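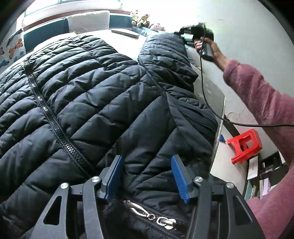
Putting Winter Coats Away for the Season

Coats that go into the closet dirty come out worse. Body oil, road salt and food spots all set over a summer, and moths go for soiled fabric first. An afternoon in spring is enough to do a household's worth of outerwear if you sort it before you start.

Empty the pockets

Check every pocket, including the inside chest pocket and the small one on the sleeve if there is one. Lip balm is the worst thing to miss. It melts in the dryer and leaves grease spots on everything in the load. Tissues are a close second.

Turn the pockets inside out and brush the lint from the seams. If a pocket has a hole, mend it now. A coat with a torn pocket never gets fixed in November.

Read the care label

Sort into three piles: machine wash, hand wash and dry clean. Wool overcoats, anything with leather trim and most tailored coats go to the cleaner. Down and synthetic puffers can nearly always be washed at home, but check the label, as some have a fused lining that bubbles in hot water.

If the label has worn off, wash cold and gentle or take it to a cleaner you trust.

Spot cleaning first

Collars and cuffs need attention before the coat goes in the machine. Mix a little liquid detergent with warm water, work it in with a soft toothbrush and leave it for 15 minutes. Don't scrub nylon hard. The shine comes off and doesn't come back.

For salt lines at the hem, use equal parts white vinegar and water on a cloth. Dab, wait, dab again with plain water.

For grease, put cornstarch on the spot and leave it overnight. Brush it off in the morning and then use the detergent mix. Old grease may take two rounds.

Makeup on the inside of a collar comes off with micellar water on a cotton pad. Griet Smits sent in that tip last winter and I have used it on two jackets and a scarf.

Washing a puffer

Close all the zippers and snaps. Take off any fur or faux fur trim. Turn the jacket inside out.

Use a front loader if you can. An agitator in a top loader can twist the baffles and split a seam. Wash one jacket at a time, or two small ones.

Use less detergent than you think, and skip fabric softener completely – it coats down and makes it clump. Run a second rinse. If you still see suds when you squeeze a sleeve, rinse again.

A wet down jacket is heavy. Lift it out with both arms underneath, never by the shoulders, and press the water out against the side of the tub. Don't wring it.

Drying

Low heat, with two or three clean tennis balls. Stop the dryer every half hour, take the jacket out and break up the lumps with your fingers. Down takes a long time, often three hours or more. It will feel dry on the outside well before it is dry in the middle. Pinch a baffle between finger and thumb and feel for anything cold or clumpy. If you find some, it goes back in.

Synthetic fill dries much faster and can be hung over a tub on a thick hanger.

Getting the creases out

Never put an iron on a nylon or polyester shell. It will go shiny at best and melt at worst.

A hand steamer on a low setting does the job. Hold it a few inches off the fabric and keep it moving. Work on a short section, then smooth it with the flat of your hand once it has cooled. Hoods and collars hold creases longest, so do those last, when the steamer is properly hot and has stopped spitting.

Without a steamer, hang the jacket in the bathroom during a shower, then leave it somewhere airy until it is fully dry. Either way, wait a full day before storing. Trapped steam is how you get mildew.

Check glued seams and reflective strips before you steam near them. Heat can lift both.

Zippers

A zipper that drags in spring will be stuck by fall. Brush the teeth with a dry toothbrush to get the grit out. Then run a plain candle or a bar of soap along both sides and work the slider up and down a few times. On metal teeth you can use a graphite pencil, though it marks light fabric.

If the teeth part behind the slider, the slider has probably spread. Squeeze each side of it very gently with pliers and try again. Go a little at a time. A cracked slider has to be replaced, and a tailor will usually do that without changing the whole zipper.

A missing pull can be replaced with a small split ring or a loop of cord. Store coats with the zipper closed so the teeth stay lined up.

Wool coats

Most wool coats need brushing more than cleaning. Use a proper clothes brush and work from the collar down, in one direction. Do the underside of the collar and the seams of the pockets, where moth eggs are most often laid.

Take off pills with a fabric comb. Battery shavers are faster but can cut a hole in a thin spot, so keep the cloth flat on a table while you use one.

Where to keep them

Cool, dark and dry. A closet on an inside wall is better than one on an outside wall. Attics get too hot and basements are too damp, unless you run a dehumidifier.

Wool and heavy coats go on wide hangers with shaped shoulders, in cotton garment bags. An old pillowcase with a hole cut for the hook works for shorter coats. Don't leave anything in dry cleaner's plastic – it holds moisture and can yellow pale cloth.

Down should be kept loose. Hang it, or fold it once or twice and lay it on top of a shelf with nothing on it. Vacuum bags save space but months of pressure flatten the fill, and it may never come all the way back. Bijan Salehi wrote to say he uses them every year for synthetic ski pants with no trouble. I would still keep them away from down.

Cedar blocks help a bit while they smell strong. Sand them lightly each August to bring the scent back. Cedar won't kill an infestation. If you find holes or webbing, freeze the coat in a sealed bag for a week, or take it to be cleaned.

Boots, gloves and hats

Stuff boots with newspaper and change it once after a day. Wipe salt off leather before you condition it. Pair gloves with a clothespin and put them in a labeled box along with the hats. Wash knitted hats first, even if they look clean. Foreheads are oily.

Write the size on the outside of the box for children's things. It saves unpacking everything in the fall to find out what still fits.

Updated April 1, 2026, with the note on sliders.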